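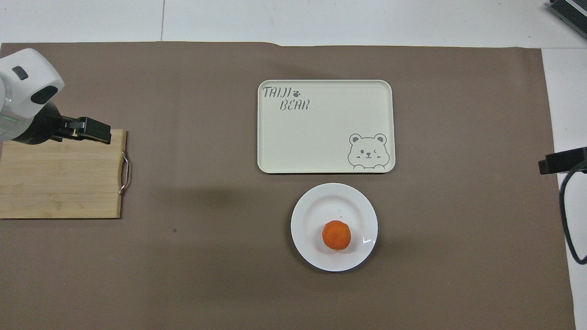 Page last changed: March, 21:40

Tamingate Readers' Board > Crime and suspense > Pen names

regula_eder
Finished the reissue of Droton last night. It came out under the name P. Schnyder, and the new introduction says it was by Theresia Bühler, who otherwise only wrote books about convent gardens. Has anyone read both? I can't hear the same writer in them.

cosminz
I have. The garden books are dull but the sentences are built the same way. Look at chapter 11, where the sister burns the letters. She lists the plants outside the window for two pages.

regula_eder
Plenty of people list plants. That isn't proof.

S. Barta
The introduction leans on one letter to the publisher, and it's signed with initials only. I wouldn't have put her name on the cover for that. My old Prarnondale paperback just says Schnyder and I'm keeping it.

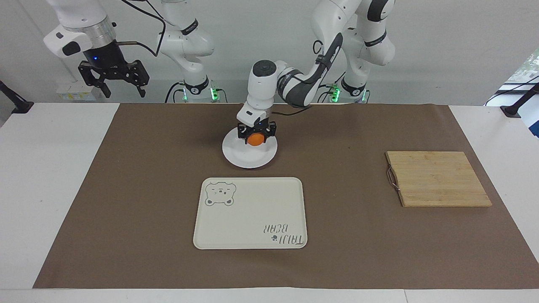 Two robot arms over a plate and a tray

byun_h
The article I mentioned in the other thread is Prarnondale Quarterly, no. 80, p. 872. It goes through the contract, which has her home address on it. So there is more than the letter, Sándor.

S. Barta
Fair enough, I hadn't seen that. An address could still mean she was handling the post for someone else in the house. She lived with her cousin for years.

cosminz
The cousin never published a word.

S. Barta
Under her own name, no.

regula_eder
Does it change how you read the ending? I took the two women leaving on the ferry as a happy ending. The introduction calls it a punishment, and I don't see that on the page at all.

byun_h
Happy, for me. The first edition had 40 more lines after the ferry, though – the article prints some of them and they are gloomier.

cosminz
I'd leave them out. Will look for the first edition anyway.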